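**Fridge task, bottle slipping in the left hand**

**dusstead_marlene:** Our club is stuck on the drinks part of the Marnthorpe challenge. We've logged 198 runs since October and the left hand is fine at the neck, but my teammates want to grab lower down. I say leave it alone!

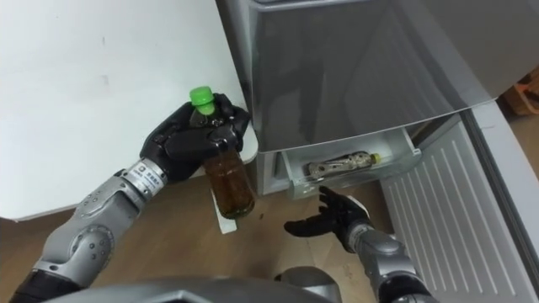
*Left hand on the tea, right hand going for the one in the drawer*

**fluvetti99:** Lower. All that weight hanging under the fingers is asking for a swing.

**sumaiya_c:** Disagree, we went lower last season and squashed the bottle (so much tea). I'd worry more about the right hand, that drawer is tight.

**fluvetti99:** You squashed it because your grip force was cranked way up lol

**sumaiya_c:** ok fair, it was a bit high

**dusstead_marlene:** Ours is at 523 on the slider, whatever that means. Going to try 10 lower and report back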